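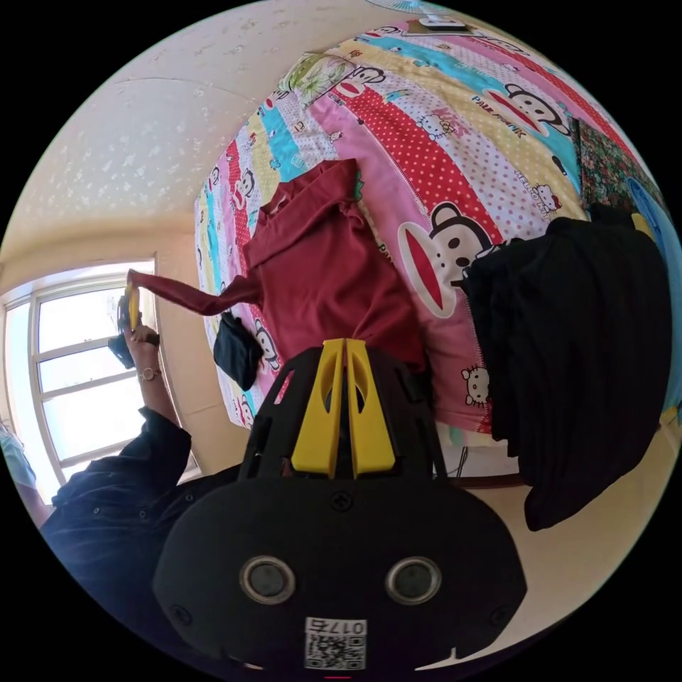
Imad Twal wants to know why the checklist still asks for fingertips to be looked at before every session when the grippers have no motors to go wrong. Fair point, Imad, but the tips touch everything, and a burr on one will pull a thread in a knitted cuff before you've noticed. Item 2 stays!

Hand-held gripper checklist, household folding work
Grurkstead site, revised 8 October 2024
Checked by: Hussam Haddadin

1. Consent sheet signed by the householder, rooms named on it.
OK. Bedroom and landing only. Please write the rooms out in full, "upstairs" is too vague.

2. Fingers: no burrs, no cracks round the slots, both seated square.
OK. Run a cotton bud along the edges, it finds rough spots far better than your thumb does.

3. Screws on the body finger-checked, label clean enough to scan.
OK. Labels are lasting really well since we stopped wiping them with spirit.

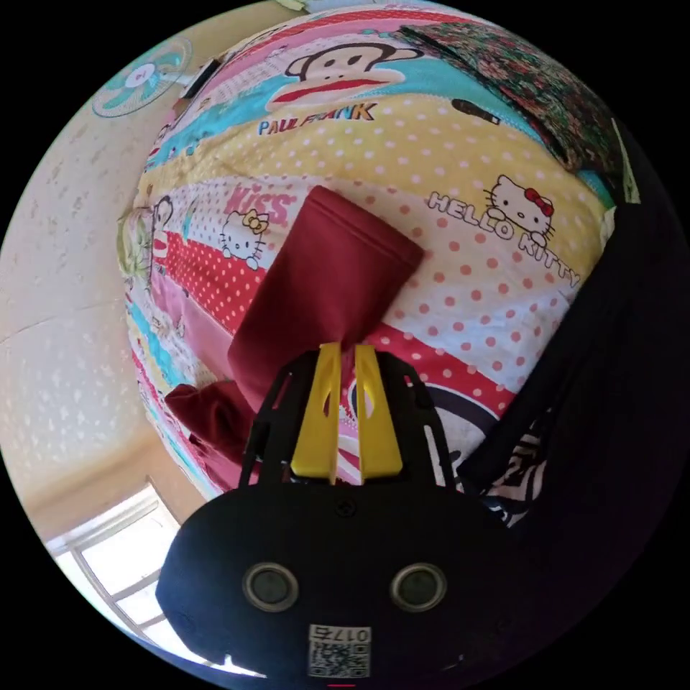

4. Garment laid fully on the bed before you let go of it.
OK with comment. Sleeves and hems that hang over the side slide off and end up underfoot. I love how quickly people have picked up the habit of bringing the loose end in first, and it makes for tidier folds as well.

5. Floor clear on the side where you stand. Cables, bags and clothes moved or walked round.
Comment. This is still our weakest item. Of 194 sheets sent in for August, 91 had it left blank. Blank counts as a fail under the Jover rules, so tick it or write why not.

6. Fans and windows: know where they are before raising an arm.
OK. Wall fans off at the switch if you'll be reaching anywhere near them.

7. Rest break taken after 6 folds in a row.
OK. Wrists get tired sooner than you'd think, and the Daher team have found a kitchen timer works nicely.

8. Householder's things put back as found, nothing personal read out or noted down.
OK.

Next full service at 500 sessions, fingers changed then whatever they look like. Spares are in the Julovau box, second shelf. Send comments on the wording of item 5 to Hussam, the more the better.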